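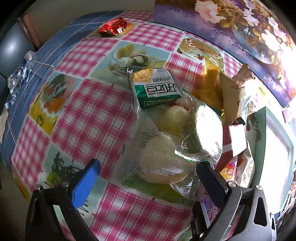
[Zatis] Re: Dense rye since moving house

From: Lenka Šindelář
To: Zatis home baking list
Date: Feb 16, 2023
Subject: Re: [Zatis] Dense rye since moving house

Hello Martin and all,

I have been baking the same loaf for a long time and had the same trouble when we moved to Bornammont, so I will go through your message bit by bit. I have trimmed it where I have nothing to add.

Martin wrote:

> We moved in December and my rye has been poor ever since. It used to
> fill the tin to the rim. Now it stops two fingers short and there is a
> heavy, sticky band along the bottom. I have changed nothing in the
> recipe. Same starter, same tin, same quantities. The only thing that is
> different is the flour, as I can't get my old one here and have been
> using the Murín wholemeal rye.

The flour is different and so is the kitchen. You don't say how warm the new place is. Put a thermometer where you leave the bowl and read it last thing at night and again first thing in the morning. Ours was fine in the evening when the stove had been on, and a good deal colder by six. I was blaming the starter for months.

About Murín: I use it too. It is ground coarser than most of what the supermarkets sell and it drinks slowly. If you mix it to the same feel as your old flour you will probably have too much water in the dough by the time it goes in the tin, as it feels stiff at first and slackens later on. The sticky band at the bottom could be that. I would hold back a couple of spoonfuls of water and leave everything else alone for the first try.

> I feed the starter at night and make the dough in the morning, so it
> gets eight hours or so. It smells fine and there are bubbles on top.

Eight hours was enough for me in the old flat. It is not enough here in winter. I now give it 14 hours at 20 degrees, starting after supper, and don't touch it before mid-morning. Bubbles on top don't tell you much with rye. Look for a domed surface that has just begun to flatten in the middle, and pull a bit aside with a spoon. It should be full of holes all the way down and smell sharp, a bit like apples. If it only smells of wet flour, leave it longer.

> My mother-in-law says to add a pinch of bought yeast and stop fussing.

She is right that it works. I have done it when there were people coming. You get a taller loaf with less flavour and it stales sooner. If you do it, use very little and shorten the time in the tin, otherwise the top collapses in the oven.

What I do at the moment

I am writing this out in full since two other people asked off the list.

Night before: 300 g Murín rye, 300 g water a bit warmer than your hand, two tablespoons of starter from the fridge. Stir, cover with a plate, leave.

Next day: take two tablespoons out and put them back in the fridge for next time. Do this first. I have forgotten twice and had to beg some from my sister. To the rest add 230 g rye, 155 g water, 10 g salt, and a spoonful of caraway if you like it. You will need a bit over or under depending on what sticks to the bowl. The dough going into the tin should come to 1000 g, more or less. It is a paste and you can't knead it. I use a wooden spoon and then a wet hand.

Grease the tin well, corners too. Press the dough in with a wet hand so there are no gaps, smooth the top and dust it with flour. Cover it and put it somewhere warm. Bake when the flour on top has cracked all over and small pinholes are starting to show. In my kitchen this takes two hours on a mild day and nearly three on a cold one. If you see big holes you have waited too long, so get it into the oven straight away.

Oven as hot as it goes for the first 15 minutes, then turn down to 190 and give it another 50. Take it out of the tin for the last ten of those.

Weigh it

This is the part that helped me most. Weigh the loaf when it comes out. My last one was 918 g from the full weight of dough. I want it to lose at least that much. The bad ones I was making the first winter had hardly lost anything, and they were the ones with the wet line at the bottom. The crust looked done on all of them. If yours comes out heavy, put it back without the tin and don't worry about the colour, rye can take a lot.

> Also I have been cutting it while it's warm. I know, I know.

Well, that will give you a gummy slice whatever else you do. Wrap it in a cloth when it is fully cool and leave it until the next day. We cut ours at breakfast on the second day and I think it is better again on the third.

> Last question, is it worth buying one of those Dultness proving boxes?
> They had one at the shop in town but it isn't cheap.

I borrowed a Dultness for a fortnight. It held the temperature well and my rye was very even. It also took up half the worktop, and I have to fold the thing down every time I want to chop an onion. I gave it back. What I use now is the oven with only the light on and the door held open a crack with a wooden spoon. Check with the thermometer first, as some oven lights get it much too hot. A picnic cool box with a jar of hot water in it also works and you can put it anywhere. If you bake four or five times a week the box may be worth it to you. For one loaf on a Saturday I wouldn't.

One thing you didn't ask about. If your old starter was always fed on finer flour, give it three or four feeds on the Murín before you judge it. Mine sulked for a week after the change and then picked up. Throw away most of it each time and feed what is left, small amounts are fine. There is no need to use up a kilo of flour on it.

To Ines, who asked about tins: mine is plain steel, the long narrow sort, and I never wash it. I wipe it out while it is still warm and put it back in the oven to dry. The non-stick one I had before started flaking along the seam.

Let us know what the thermometer says. If it turns out your kitchen is warm all night then I am wrong about most of this and we should look at the water again.

Lenka

--
Zatis home baking list
Please trim quoted text when you reply
To leave the list, send a blank message with "leave" in the subject line

Previous message: Dense rye since moving house
Next message: Caraway, whole or crushed?
Messages sorted by: date, thread, subject, author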